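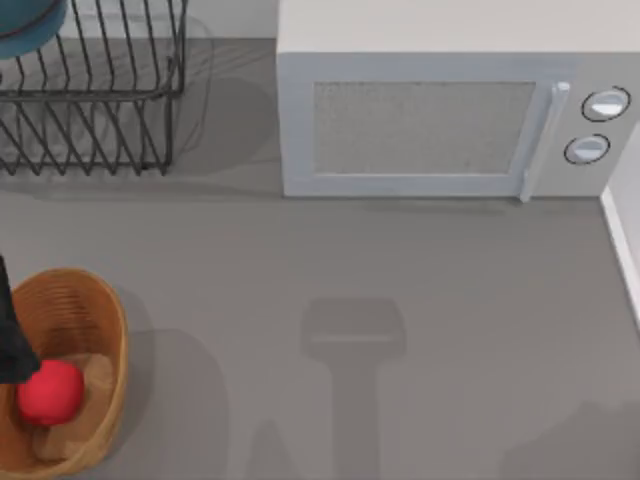 Grey worktop, dish rack to the left of the microwave

Posted December 23, 2023 by hwainwright

This site uses cookies to remember your login and preferences. Accept / Manage

Hearth slab, honed limestone, hairline after fixing

hwainwright
Slab is Ostley limestone, honed, 30 mm, one piece, 1,669 mm wide by 762 mm deep. Bedded on a full mortar bed over the constructional concrete. Hairline has opened from the back left corner, running towards the front edge, currently 4 mm short of it. No lipping that I can feel with a fingernail. Stove is not connected yet. Do I fill it or lift it?

sugden_fixer
What went into the bed? And was the concrete primed?

hwainwright
White cement and sharp sand, semi-dry. Slurry on the back of the stone. Concrete was dampened, no primer.

Vudside
Lift it. A single slab at that width in front of a stove should have been supplied in sections with open joints. It will move when heated and the crack will go the whole way across. Filling is cosmetic.

sugden_fixer
Disagree. Sectioning matters most under the appliance and in the back hearth. How far forward does the stove sit, Hayley? If the slab is only the front hearth it sees far less heat. Plenty of one-piece front hearths are still sound.

hwainwright
Front hearth only. Back hearth is three separate pieces with a joint between them and the slab. The joint is 2 mm, filled with fire cement.

Vudside
Then the joint is too tight and too hard. Rake it out and use heat-resistant rope or leave it open. I would still lift the slab. You don't know whether there is a void under that corner.

wwragg
Tap it. Use the handle of a chisel and work out from the corner in a grid. A dull note means it is bedded, a hollow one means it isn't. Also check whether the line follows a vein. Ostley has clay seams which look like cracks once the surface dries out, and a wet sponge will not tell you which you have. Look at the back edge with a torch if you can get to it.

hwainwright
Tapped it this afternoon. Hollow over a patch the size of my hand at the back left, solid elsewhere. It doesn't follow a vein.

Vudside
As I said.

sugden_fixer
A patch that size can be injected. Drill from the joint side, low-viscosity resin, weight the corner overnight. Check the resin's temperature rating first. I've used Skallent for this on floors but not near a stove, so ask them.

wwragg
I would not put resin there. Lime grout through the raked joint, slowly, then leave it well alone. Fill the hairline last with stone dust and a clear binder. If it reopens, the slab comes up and gets cut into sections.

hwainwright
Going with the grout. Joint is half raked out, fire cement is coming away cleanly. Will post once it has been fired a few times.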